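Jidorholm Household Reuse and Recycling Service
Frequently asked questions: packaging, small electrical items and children's goods
Published September 2022
By Svitlana Tymoshchuk, Resident Information

The following answers apply to all households in Jidorholm and to flats served by the shared bin stores at Brivutard. Businesses, including those run from a home address, should refer to their trade waste agreement.

Which container should I use for cardboard?

Clean, dry cardboard should be placed in the green-lidded container. Brown corrugated board, cereal packets, egg boxes and cardboard tubes are all accepted. Please remove plastic film, polystyrene and foam inserts before collection. Tape and paper labels may be left on.

Are gift boxes accepted? 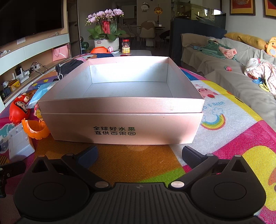
Most rigid gift boxes can go in with other cardboard, provided that they pass a simple check. Tear a small corner: if the board shows paper fibre all the way through, with only a thin coating on the outside, it may be recycled. Boxes covered in fabric or thick plastic should go in general waste. Printing in any colour or language makes no difference, and the dark green Chinese characters on a pale pinkish-silver box like this one would not prevent it from being accepted. Nested parts should be separated and flattened where possible. Ribbons, magnets and clear windows must be taken off first. Boxes in good condition may instead be left on the reuse shelf at the Pilkington Road site, where residents may take them free of charge.

How much cardboard may I put out at one time?

The container must close fully. Extra cardboard may be tied in a single bundle and placed beside it, up to 25 kg in weight. Larger amounts should be brought to the Pilkington Road site. Loose cardboard left on the pavement will not be collected.

What counts as a small electrical item?

Anything with a plug, a battery or a charging cable which fits inside a standard carrier bag is treated as a small electrical item. The category also covers computer accessories, including items that draw their power through a USB connection. Many residents are unsure about these — the rule is that if it has a metal connector and was made to be attached to a device, it belongs with electricals and must not go in the household bin.

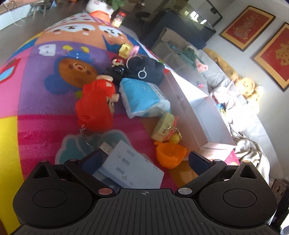 A small item with a USB-type connector, on a play mat.

Do I need to erase personal data before handing something in?

Yes. Residents are responsible for removing their own data from telephones, computers and storage devices. The Service does not open or read any item it receives, and it cannot return an item once it has been placed in a collection cage. If a device no longer switches on, please ask a member of site staff for a sealed envelope.

Where can I leave small electricals?

Collection cages are provided at Pilkington Road, at the Brivutard bin stores and inside the entrance of the Homa community building. The Homa cage is emptied on the first working day of each month. Batteries which can be removed by hand should be taken out and placed in the separate tube.

Can toys and play mats be reused?

Toys are accepted for reuse if they are clean, complete and carry a safety mark. Foam mats are accepted at Pilkington Road only. They cannot be recycled with plastics at the kerbside. Soft toys should be washed and bagged before they are handed in.

Is there a charge for collecting large items?

Households may book one free collection a year. Further collections are charged according to the number of items. Bookings for November open when the current list has been filled — please do not leave items outside before a date has been confirmed.

How many households use the reuse shelf?

In the last full year, 385 households registered for a reuse card. The card is free and is valid at Pilkington Road and Homa. It allows the holder to take up to 100 items in a year.

Reader comments (3)

S. Sirko: Could the page say whether wrapping paper goes with cardboard? I was given two different answers on site.

Reply from Resident Information: Plain wrapping paper is accepted with cardboard. Paper with foil or glitter is not.

Marlpit Lane resident: The cage at Homa was full when I went. Is there any way to check first?

Contact: Resident Information, Pilkington Road, Jidorholm | © Jidorholm Household Reuse and Recycling Service | Back to top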